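About Jirkarholm Data

Jirkarholm records demonstrations of hand tasks for groups that train robot manipulation policies. A person performs the task with a hand-held gripper, a camera mounted on the gripper records each attempt, and the recordings are checked, labeled and delivered as a dataset. We do not build robots and we do not train models for sale. Small models are trained in house for one purpose, to find faults in our own data before a client does.

The company has two sites. Ekau is the recording site and holds 20 stations. Okeke is the processing site, where recordings are synchronized, reviewed and packaged. The two were under one roof until the volume of raw video made it simpler to keep the storage next to the reviewers.

What we record

Most of our work is tabletop manipulation: picking, placing, stacking, sorting, folding, opening and closing containers, and handing an object from one gripper to another. The current task list has 76 entries. Each entry has a written start state, a written end state and a list of permitted variations. Operators are free to choose their own path between the two states, and are asked not to settle into one. A set in which every approach comes from the same side teaches a policy that approaches from that side.

A standard order is 4000 accepted demonstrations of one task, spread over several operators and several work surfaces. Smaller orders are taken for pilot studies.

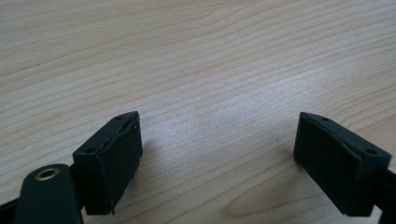 Gripper geometry is treated as part of the data. A demonstration is useful to a robot only if the robot's fingers are close in shape and travel to the ones the operator held, so every recording is stored with the finger type and the calibration in force at the time. Our camera placement keeps both finger pads in view, and the opening between them can be estimated from the video as a check on the logged width. Pads are a service item. The rough, nicked patch on the upper rim of the left pad is the sort of wear our inspection sheet asks for by position, and the entry stays attached to the recordings made with that pad. Wear on the flat inner faces is graded separately from wear on a rim, as the inner faces are the ones that carry the grip.

Recordings with nothing between the fingers are also kept. They cover approach, retreat and the pause before a task begins, and clients can request them as a separate group.

How recordings are checked

Checking is done in two passes. The first is automatic and looks for dropped frames, clock drift between camera and gripper log, and position tracking loss. The second is a human review of the start and end states against the task entry. Rejected recordings are kept with a reason code and are available on request. Failed attempts are not rejected for failing; they are labeled as failures.

Elico

Elico is our internal review tool. It shows the video, the gripper width and the tracked path on a single timeline. Reviewers use it to set segment boundaries and assign labels. Clients receive a read-only copy with each delivery. Version notes are included in the delivery folder.

The archive at Okeke contains 391 completed datasets. Most belong to the clients who ordered them. A smaller group is ours and can be licensed; the list is sent on request.

Page last revised 2021-12-27.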